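I get the same handful of emails about secondhand baking pans every February, so I've put my answers in one place. I sell old pans from my garage in Wenen, mostly on Friday mornings, and I bake in them too.

## Are dark stains a problem?

Mostly no. Brown and black smudges on the sides are usually old oil that has baked on, and I leave a lot of it alone. If it flakes or feels sticky, I scrub it with baking soda and a nylon pad. Please don't use steel wool on anything with a coating!

## What about scratches?

On bare metal I don't mind them one bit. My own favorite is a Fagerlund loaf pan with more scratches than I could ever count, and the bread drops right out. A nonstick pan that's peeling goes in the scrap box, and I won't sell you one.

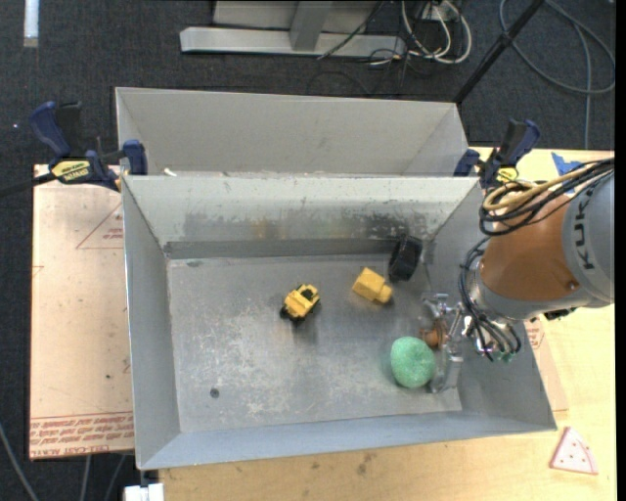 Teodor Solberg wrote to tell me I'm too easy on rust, and that he throws a pan out the minute he sees any. Fair enough, Teodor, but I still think a bit of surface rust on plain steel is worth 3 minutes with half a potato and some salt. If you can feel pits with your fingernail, then I'm with you.

## How do I season a steel pan?

Wash it, dry it in a warm oven, and wipe on a tiny bit of oil. Then wipe it again like you put it on by mistake. Bake it upside down for an hour and let it cool in there. My Orkton sheets needed three rounds before eggs stopped sticking (your kitchen will get smoky, so open a window).

## Can they go in the dishwasher?

Stainless, sure. Plain steel and aluminum, no – the first rusts and the second goes dull and chalky.

## Do you ship?

I do, in the US only. Small pans go out in padded boxes, and anything long, like the Zikonach baguette trays, costs more because the box is so awkward. Pickup is free, any time after 9 on Friday.

## Do you buy pans?

Sometimes! Send me the size, the maker if there's a stamp, and a picture of the bottom. I've got 80 muffin tins stacked by the freezer right now, so please – no more muffin tins until spring.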